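Home / Workplace Furnishing / Trays and Desk Accessories

Grastero 300 Desktop Tray
Made by Ortner for Cavstead

3 comments | Share | Save to list

Overview

The Grastero 300 is a low rectangular tray with a raised rim for use on desks, side tables, counters and shelves. It is molded in one piece and has no seams, inserts or separate feet. The rim is the same height on all four sides. The tray is sold for holding small pots, cups, stationery and other items that would otherwise mark a finished surface.

The 300 is the middle size in the Grastero line. The smaller 100 is meant for a single cup or a set of keys. Both share the same profile and the same material, and both can be ordered through a standard Cavstead account.

Material

The tray is molded from solid-colored polypropylene. The color runs through the full wall, so a scratch doesn't expose a different shade underneath. The upper face has a fine matte texture. The underside is smooth, with a shallow recess inside the outer edge to keep the center of the tray off the table.

Polypropylene resists water, mild detergent, dilute acids and most liquid plant feeds. It is not suited to long contact with solvents, mineral oil or concentrated bleach. Dark liquids such as coffee or iron-based feed should be wiped up the same day. If left to dry they can leave a faint ring in the matte face, which normally comes out with a paste of baking soda and water.

Size and load

The number in the product name is the outside length in millimeters. The corners are rounded inside and out so that a cloth can reach the whole surface. Weight should be spread over the base. A single heavy item with a narrow foot may cause the base to bow slightly into the recess. The bow recovers when the item is removed, unless the tray has also been kept warm for a long period.

The tray is not a carrying tray. It has no handles, and the rim is not shaped for lifting a full load. Empty it first, or carry it with both hands under the base.

Temperature

Rated for continuous use up to 80 degrees Celsius. Do not place pans, soldering stands or kettle bases on it. Mugs of hot drink are within the rating. The tray can be used in an unheated entrance or porch, but polypropylene becomes more brittle in frost and should not be dropped or flexed when cold.

Use under plants

With live plants, the tray works as a secondary catch surface beneath a pot or saucer. It will hold the small overflow from normal watering. It is not a reservoir, and standing water should be poured off. Pots with rough clay bases can scratch the matte face – a felt or cork disc under the pot prevents this.

With artificial plants the tray mainly protects the table finish and gives cleaning staff one item to lift instead of several. Dust collects along the inside of the rim and is easiest to remove with a damp cloth.

Use on wood

Oiled and waxed tops should be fully cured before the tray is set down. A fresh finish can stay soft under any covered area and take an impression of the outer edge. On lacquered tops no special care is needed, apart from lifting the tray now and then and wiping underneath. Wood exposed to daylight will change shade over time, and the covered area will change more slowly. Move the tray every few months if this matters.

Rubber feet are not supplied. Some soft rubbers react with lacquer and leave a mark that can't be polished out. If more grip is needed, use clear polyurethane dots on the four corners of the underside.

Cleaning

Hand wash in warm water with dish soap. The tray may be placed on the top rack of a dishwasher, away from the heating element. Do not use scouring pads or melamine sponges. Both will polish the matte face and leave shiny patches. Adhesive label residue can be removed with isopropyl alcohol on a cotton cloth, followed by a rinse.

Stacking and storage

Trays nest loosely and can be stored flat in stacks. Leave the paper sheets between them for long storage – grit caught between two trays is the usual cause of scratches on new stock. Do not store on edge near a radiator.

Ordering

Supplied in packs of 2. Cartons ship from the Horau warehouse. Mixed colors within a pack are not available. Shade may vary slightly between production runs, so trays that will sit side by side should be ordered together. The batch mark is molded into the underside near one corner.

Returns are accepted on unused trays with the paper sheets in place. Trays that have been drilled, cut or fitted with adhesive feet can't be returned.

Related items

Grastero 100 Desktop Tray
Cork discs for pots and saucers
Clear polyurethane dots, sheet of 100

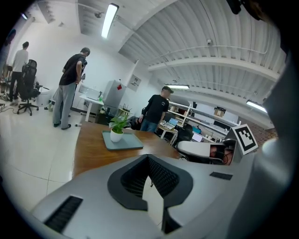
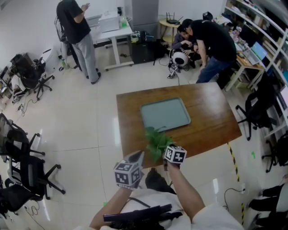 Rectangular tray and small green plant, wood table.

Tagged: trays, desk accessories, plant display, surface protection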